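Rapport d'avancement du projet « Petite cuisine », à l'attention du fonds Gresa

25 août 2022

Chers partenaires,

Voici enfin le point que nous vous avions promis au printemps, un peu plus long que prévu parce qu'il y a beaucoup à raconter, et aussi parce que nous aimons bien raconter (vous commencez à nous connaître !). Depuis la signature de la convention en mars, la ludothèque Wonunik a pu avancer sur presque tout ce que nous avions inscrit dans le dossier : l'achat du matériel de dînette, le tri de l'ancien fonds, la préparation des malles de prêt et les premières séances avec les familles. Presque tout, car le chapitre du mobilier a pris du retard, et nous y revenons plus loin sans rien vous cacher.

Le matériel

Vous vous souvenez sans doute que notre ancienne dînette tenait dans une caisse où tout était mélangé, les couverts avec les légumes, les couvercles sans leurs casseroles, et que les enfants renversaient l'ensemble par terre avant de pouvoir commencer à jouer. Nous avons donc vidé, lavé, jeté ce qui était fendu et gardé ce qui pouvait encore servir. Le tri nous a occupés plus longtemps que nous ne l'avions imaginé, en partie parce que chacun avait ses attachements et qu'il a fallu négocier le sort d'une théière sans bec qui est finalement restée.

Votre aide nous a permis ensuite de compléter le fonds auprès de notre fournisseur habituel, la maison Poon. Nous avons commandé 50 pièces alimentaires factices, en privilégiant les choses que les enfants reconnaissent au premier coup d'œil et que les parents ont dans leur propre réfrigérateur. Le vocabulaire vient beaucoup plus facilement quand l'objet est familier, et nous l'avons constaté dès les premières séances : un petit qui ne disait rien depuis son arrivée s'est mis à réclamer du ketchup pour tout le monde, y compris pour le dessert.

Nous avons aussi voulu glisser dans l'ensemble quelques ustensiles à la taille des vrais. Ils sont plus encombrants, c'est vrai, mais ils changent la façon de jouer. Avec une passoire, on verse, on secoue, on regarde à travers les trous, on met sur la tête évidemment, et on finit par demander à quoi cela sert, ce qui ouvre une conversation sur les pâtes, la salade, le lavage des fruits. C'est de loin l'objet le plus disputé, et nous avons dû instaurer un tour de rôle.

Les malles de prêt

Le cœur du projet, vous le savez, ce sont les malles que les familles et les écoles peuvent emporter. Nous en avions prévu 6 et elles sont toutes constituées. Quatre circulent déjà, les deux autres attendent leurs étiquettes et leur fiche d'inventaire. Chaque malle contient des aliments, de quoi les servir et les ranger, et un livret de jeux que nous avons écrit à plusieurs mains, puis beaucoup raccourci quand une maman nous a fait remarquer, avec une grande gentillesse, qu'elle n'avait pas le temps de lire un roman avant le goûter.

Pour le contenu du livret, nous sommes partis de situations très simples : mettre le couvert, trier par couleur, préparer un plateau pour quelqu'un, retrouver ce qui manque. Les enfants inventent le reste. La consigne « prépare un repas avec seulement du rouge » a eu un succès que nous n'attendions pas du tout, et elle a été reprise par une enseignante pour sa classe.

Les séances

Les séances du matin ont accueilli 25 familles depuis le début du projet, certaines une seule fois, d'autres avec une fidélité qui nous touche beaucoup. Nous installons les objets sur une table blanche et bien dégagée, avec peu de choses à la fois. C'était une de nos hésitations au départ (aurait-on l'air pauvre ?) et nous en sommes maintenant très contents : on choisit, on nomme, on pose dans une assiette, et le rangement de fin de séance se fait presque tout seul, avec les plus grands qui expliquent aux plus jeunes où va chaque chose.

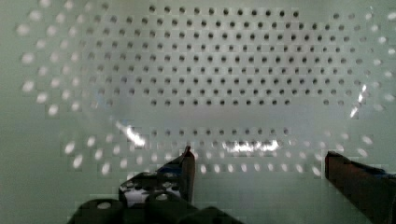
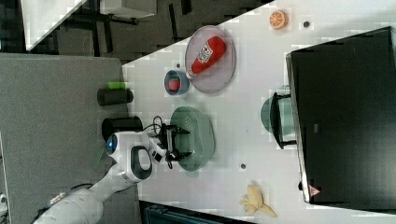 Du vert pâle et des petits trous : l'intérieur d'un panier perforé sur la première photo, la passoire ovale posée sur la table sur la seconde, près du ketchup et de la tranche d'orange.

Ce qui a pris du retard

Le meuble de rangement bas, commandé à l'atelier Rollis, n'est pas encore arrivé. Le modèle retenu a dû être redessiné pour passer sous la fenêtre, et nous avons préféré attendre la bonne version. En attendant, nous rangeons dans des bacs empilés, ce qui fonctionne à condition que les adultes s'en mêlent. La dépense correspondante n'est donc pas engagée et nous vous demandons l'autorisation de la reporter sur le second versement.

Il nous manque aussi 2 livrets traduits, que plusieurs familles nous réclament. Les textes sont prêts, la relecture est en cours.

La suite

À la rentrée, nous ferons partir les dernières malles et nous reprendrons les séances du matin au même rythme. Nous aimerions également proposer un atelier avec de vrais fruits, à laver et à goûter ensemble, dans le prolongement du jeu. Le coût en serait modeste et nous vous enverrons une petite note à part, avec le relevé des dépenses.

Merci encore, très chaleureusement, pour votre confiance et pour la patience avec laquelle vous lisez nos longues lettres. La porte vous est ouverte si vous souhaitez assister à une séance.

L'équipe de la ludothèque Wonunik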